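Ticket 279
Subject: Monthly gifts processed twice after card update
Product: Prollen donor forms
Reported by: Pieter Fourie, Junton Youth Orchestra fund
Assigned to: Yurii Tkachenko
Priority: High
Status: Resolved
Opened: 6 July 2018

Description
Donors on a recurring plan who replaced an expired card through the self-service page are being charged twice on the next billing date. One charge goes to the new card under the original plan. The second goes to the same card under a plan with a new ID and no campaign code. Four donors have written in. All four give to the instrument repair campaign.

Steps to reproduce
Log in as a donor with an active monthly plan.
Open Payment Methods and choose Replace Card.
Enter the new card and save.
Open Giving History. Two plans are listed as active, same amount, same billing day.

Expected: one active plan, new card attached.
Result: two active plans, both attached to the new card.

Tkachenko:
Reproduced on the test account with a $27 monthly gift. Does not occur when staff replace the card from the admin side. Please confirm which form template the campaign uses and whether it was edited after the January update.

Fourie:
Template is Sarkau, two-column. Yes, edited. We added the dropdown for section sponsorship (strings, brass, percussion) and moved the submit button under it.

Tkachenko:
The edited template has lost the hidden plan reference field. Without it the save action is handled as a new pledge, and the old plan is never closed. The card update still reaches the old plan through the donor record, so both bill.

Workaround until the fix is in: turn off Replace Card under Form Settings, Donor Access. Card changes can be made by staff in the admin view.

Fourie:
Turned off. How do I find the other duplicates? The export has 80 recurring donors and the plan IDs are not in it.

Tkachenko:
Use the Vaher export, not the standard one. Filter Campaign Code = blank and Plan Status = active. Anything left is a duplicate. Cancel the plan with the blank code and keep the original, or the receipt history will be split across two records.

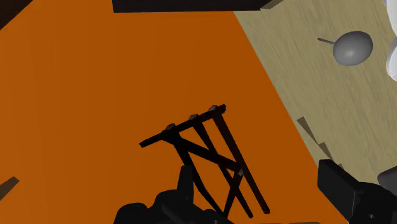

Refunds have to be issued per transaction. Select "Duplicate charge" as the reason so the amount is removed from the year-end receipt. "Donor request" leaves it in.

Fourie:
Filter returned the four we knew about and no others. Duplicate plans canceled, refunds issued. One is showing as pending.

Tkachenko:
Pending is normal when the original charge has not settled. Plan reference field restored in your template. Retested with Replace Card on: one active plan, new card attached, campaign code kept. You can turn the setting back on.

Fourie:
Back on. Pending refund has cleared. OK to close.

Resolution code: Template, missing field
Linked article: Editing form templates without removing system fields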